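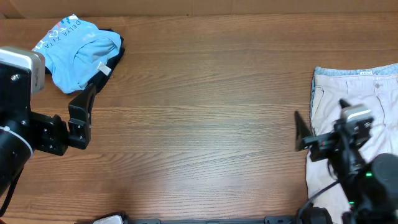 What did I go to Plorkport for? To see the open afternoon at Murach, where they are teaching pairs of robot arms to handle clothes, and to find out how far along they are.

I left the house later than I meant to and caught the second bus. Murach has the upper floor of the old Henare building, above the tile showroom, and the lift was out, so it was stairs. There was a sign-in sheet and a sticky label to wear. Visitors were let in at 4, in small groups, and I was in the first one.

The room is smaller than I expected. I had pictured something like a factory. It has a row of work tables with gaps between them wide enough for a chair, and shelves of clothes at the far end. All the clothes are second-hand. They buy them by the bag from a charity warehouse and wash them once before use. The woman showing us round said the bags are better than new stock for their purposes, as no two things are the same size or the same thickness.

The table I stood at longest had two black arms, one on each side, with a camera unit on each. Pale blue garment with DELTA ZETA on it in dark letters, something navy under that, and on the other side a pair of beige shorts with blue denim beneath. Bare wood in the middle. I asked about the middle and was told they use it as the folding space. A garment is supposed to be brought there, spread out, folded and put aside.

The way they teach it is by hand. A person sits behind the table with a pair of smaller arms and moves them, and the big ones copy. Every go is recorded, good or bad, and the bad ones are marked afterwards. The software that does the sorting of the recordings is called Breron. They had 3941 recordings on it as of that morning, it was up on a screen by the door. I asked if that was a lot. The answer was that it was a lot for shorts and not many for shirts.

They let us have a turn. I managed to pick up a tea towel and drop it again. It is harder than it looks because you can't feel the cloth, you only see the fingers close. The man before me had his folded in half quite neatly. He said he used to drive a crane.

After that they ran it without anyone at the controls. It was given 5 things to fold and did three of them in a way I would call folded. One was a lump. The last was a jumper and it kept taking hold of the table edge of it and letting go, so they stopped it. It is slow. I could have done the pile in a minute. They didn't pretend otherwise, which I liked.

Someone asked what it was for in the end, and the answer was hospital laundries and care homes first, if it works, because of the sheer amount. Someone else asked about jobs. The reply to that was rather long and I didn't follow all of it. I think the gist was that they don't know yet.

Tea and shortbread on the landing. I took a leaflet. Missed the 102 by a minute and walked as far as the bridge, where I got the next one. Home by half past seven. Beans on toast. I did look at the ironing basket when I got in and left it where it was.

They are having another afternoon in May, with towels and bedding. I have put my name down.

Comments

tansy_b: We went in the later group and by then it had got the jumper folded, more or less. Sleeves inside out though.

Oldgoat: Is the lift fixed for the May one, do you know? My knees won't manage those stairs.

tansy_b: The leaflet has a number to ring, I'd ask them.

plainstitch: Fitted sheets. If it can do a fitted sheet I'll be impressed.

Search this diary
Enter keywords
Go

Contact | Copyright the author, please ask before copying | Back to top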